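Play kitchens keep getting fancier, and I've decided to be against it.

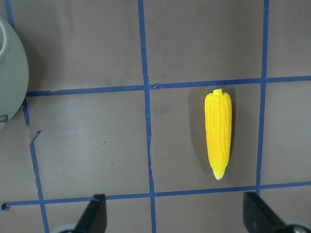 Fitholm wants $384 for a stove that never gets warm. A kid needs less. Molded yellow corn, kernels and all, on a taped-up tabletop is supper.

Real lids beat toy ones, too.

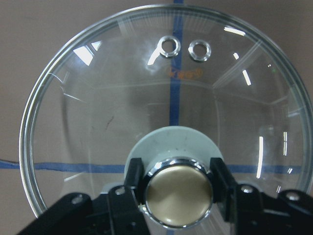 Awasthi wrote to say that glass around children is madness, and that I clearly don't sweep.

I sweep. I also think pretend soup tastes better from a real pot.
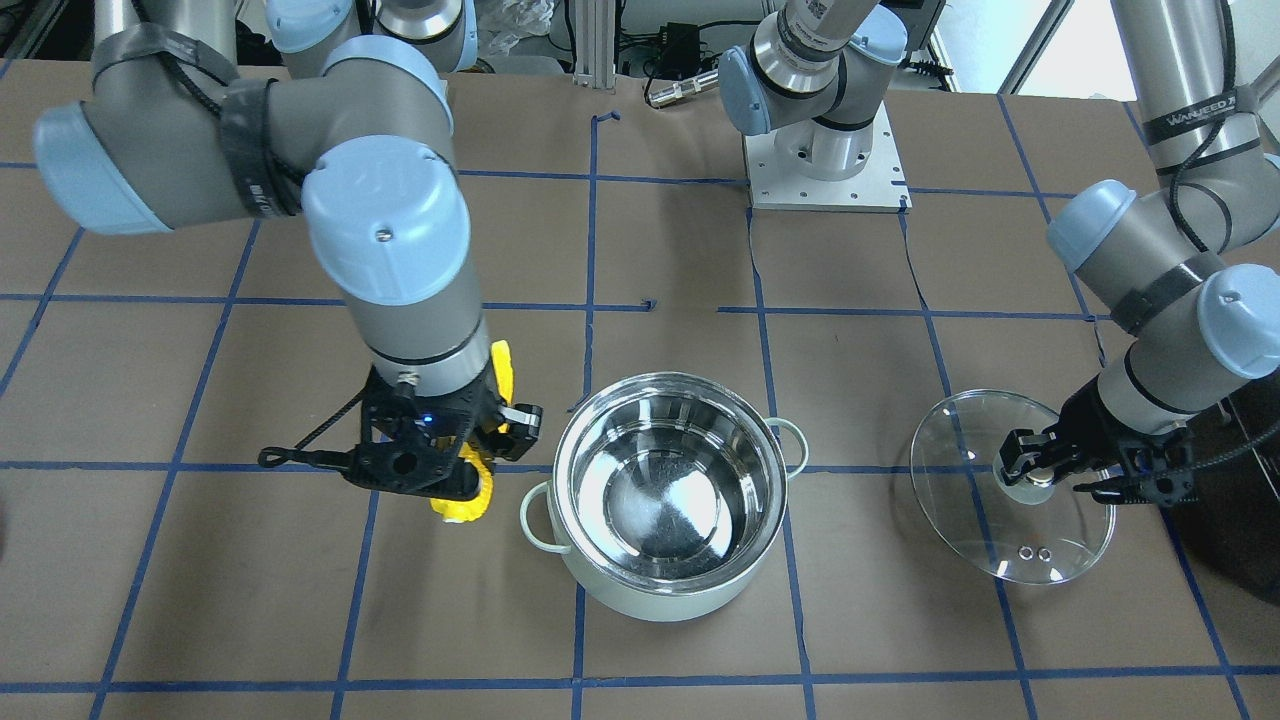
Mine cost less than shipping on the stove.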